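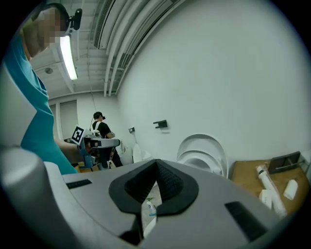 Hand-held gripper, jaw pad in view; a second unit in use behind.

Theological Bookstore and Stockroom — Annual Safety Checklist
Site: Gajewski Hall, lower level
Period: November
Inspected by: Cyprian Sadowski
Received by: Nana Wumbei, store manager

Ratings: S = satisfactory, R = repair or correct, N/A = not applicable.

1. Shelving and stock

1.1 Tall shelving anchored to wall — S
1.2 Load per shelf within posted limit — R
Comment: Bay 7 (bound sermons and the Mindlow commentary set) is over the posted limit of 50 lb per shelf. Move the second row of volumes to Bay 9.
1.3 Heavy volumes stored below shoulder height — R
Comment: Folio lectionaries are on the top shelf of Bay 3. Same finding as last year.
1.4 Inventory sheet matches stock on hand — S
Comment: Sheet shows 1,431 titles. Spot check of Bays 1 and 2 only.

2. Exits and aisles

2.1 Aisles clear to full width — S
2.2 Rear exit opens without key — S
2.3 Exit sign lit on battery — R
Comment: Rear sign went dark during the test. Replace battery pack.
2.4 Cartons kept out of stair landing — R
Comment: Drirna hymnal reprint, 2 pallets, delivered to the landing. Moved during inspection. Tell the carrier to use the dock.

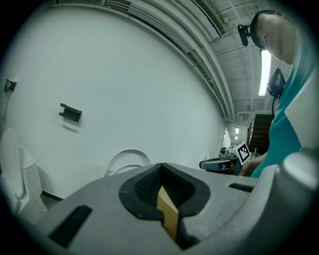
Gripper opening and side slots, with wall bracket behind.

3. Fire protection

3.1 Extinguishers tagged and charged — S
3.2 Clearance below sprinkler heads — R
Comment: Top cartons in Bay 12 are too close to the head. Remove one layer.
3.3 No open flame in sales area — S
Comment: Advent candles are sold boxed. Display candles have no wicks.

4. Electrical

4.1 Cords undamaged — S
4.2 No extension cords in permanent use — R
Comment: The register printer runs off one. An outlet is needed at the counter.
4.3 Dehumidifier drain connected — S
Comment: Rare tract cabinet only. The Jindis unit is rated for 700 square feet — adequate for this room, not for the stockroom.

5. Ladders and carts

5.1 Step stools have intact feet — S
5.2 Book cart brakes hold — R
Comment: Left rear brake slips on the ramp. Cart tagged out.

Open items to be closed before the Advent order arrives. Items 1.3 and 2.3 require a written reply from the store manager.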